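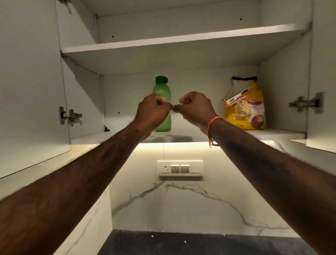
Home > Kitchen > Pests > Moths in food cupboards

Posted in: Creepy crawlies (indoor)

Pantry moths keep coming back, even after I binned the flour

Hrefna Snorradóttir
I've had small beige moths in the kitchen since February and I am losing. Flour, oats, rice and a very expensive bag of walnuts have all gone out. The wall cupboard has been hoovered and wiped, and the top bit has nothing in it at all now, just three little screw holes in the back panel and my growing suspicion of them. There's also a thin white cable running down the corner lower down, so if I were a grub I'd be spoilt for choice. I still see a moth most evenings at 6, doing laps of the light fitting like it pays rent. Do they live in the holes? Do I have to move to Iner?

Alasdair Nisbet
Don't move, they'll be in the boxes. The grubs wander a surprisingly long way from the food to spin their cocoons, so yes, screw holes, shelf-peg holes, hinges, and the join where the wall meets the ceiling. Go over the lot with the crevice tool, then a dab of filler in any hole you aren't using. Leave the cable alone apart from a wipe.

Then look at what you kept. Everyone throws out the flour and keeps the thing that started it. In our house in Rarnside it was birdseed in the porch, and before that a decorative wreath with dried corn in it, a gift from my sister, who has not been told.

Anything you want to save can go in the freezer for a week. After that, jars with a proper rubber seal. They can chew through thin bags, and a folded top doesn't slow them down at all.

Asten_71b
bay leaves. my nan swore by them. she did also have moths

Szilágyi
Sticky pheromone traps are worth having but they only catch the males, so they tell you how bad it is more than they fix it. I got 31 on one in the first fortnight and felt quite proud. Don't put it right next to an open window or you'll be inviting the neighbours'. Also check the dog biscuits. Also the back of the toaster. Also any packet of "soup mix" older than your youngest child.

Hrefna Snorradóttir (update)
It was the soup mix. I'm not going to say how old. Holes are being filled at the weekend and the yellow bag, 1.2 kg of it, folded over at the top like Alasdair says is pointless, is getting a jar.

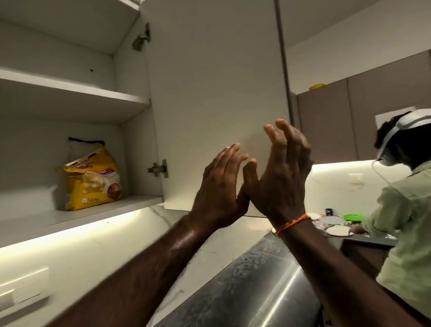 Related threads

Weevils in pasta: can I just sieve them out?
Clothes moths or food moths, how to tell (70 replies)
Are cloves any use or do they just smell of Christmas?
Ants under the dishwasher, the long saga (719 replies)
Best jars with rubber seals that still seal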